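March, notebook 3, teleop bench and the kitchenette

9:40. Started late. The headset had updated itself overnight and wanted to be introduced to the hand controllers all over again, like a dinner guest. Hernán got it paired on the third go and has asked that this be recorded.

Task for the week is still "load the washer": pick a piece from the counter or the sink, put it in the rack, let go, back off. We are at 153 demos toward the 432 Štefánia put in the plan. She won't say where 432 came from. I suspect a spreadsheet with opinions.

Operators this morning were me and Sorin. Sorin drives fast and smooth and then hovers over the rack for ages, deciding. I drive slowly and let go too early. If the policy averages us it will be a very thoughtful dropper. Agreed rule: once the piece is over the slot, commit. No hovering, no second looks. If you miss, finish the episode and tag it "miss", don't fish around down there and call it a recovery.

Head view at the start pose, before the arms come up:
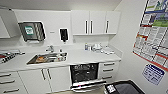
Start pose, washer door down, one piece in the sink. Upper cabinet handles make a good check for head tilt.

Things I want fixed before we go on:

Head tilt. Trevor (the neck mount, for anyone new) sags a little over a long session. Compare with the handles every ten episodes and re-zero if they've wandered.

Glare. The inside of the washer door is shiny and the sink is no better. Lock the exposure. Auto was hunting every time a wrist went past, and the replay looked like a nightclub.

Door. Leave it down for all of these. Opening it is a separate task and belongs to Baltasar, who is welcome to it.

11:15. Tried kinesthetic for comparison, Sorin holding the left wrist and walking it through. Lovely motion, useless video, since his elbow stars in most of it. Back to remote.

14:30. Trultine logger filled its buffer at 3,000 steps and stopped without a word while I did my best placement of the day. Raised the limit. Grieved briefly.

Left to do: ask Eduard whether the Wusholm grippers can take the softer pads, and rename the "misc" tag, which now holds half of Sorin.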